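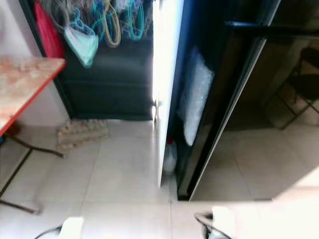 Small claims assistant wanted, Prunosov

Westitz is a small legal help office. We work with people who want to get back something they lent or left behind – a bicycle, a sofa, a deposit, a dog – from a former partner, roommate or friend. Most of these matters never come to a judge. They are solved with a clear letter, a list of the things and some patience.

We are looking for one assistant, 16 hours per week, starting in October. The place is free because our colleague goes back to full-time study.

Your work will be:
Answering the phone and the first e-mails from clients.
Writing down the story of the client in the right order, with receipts and messages attached.
Preparing demand letters, which our lawyer reads and signs.
Filling in court forms for claims.
Going with clients to the hearing, when they ask for it.

You do not need a law degree. We need a person who writes simple and correct English and who can listen to an angry caller without becoming angry too. Experience in a court office, a tenant union or an insurance desk is welcome. A second language is a plus. You must be able to keep private things private – our clients tell us a lot about their love life, also when we did not ask.

We offer an hourly wage according to our pay table, paid travel and a 2-month trial period. Mondays are obligatory for everybody, because then we divide the new cases. The other days we can discuss.

To apply, please send your resume and one page in which you explain a quarrel about property to a reader who knows nothing about it. It may be from your own life, but please change the names. Write "Assistant" in the subject line and address it to the Polishchuk desk at Westitz. Applications through the Kuvis job board are also accepted. We answer to every applicant, normally within 15 days.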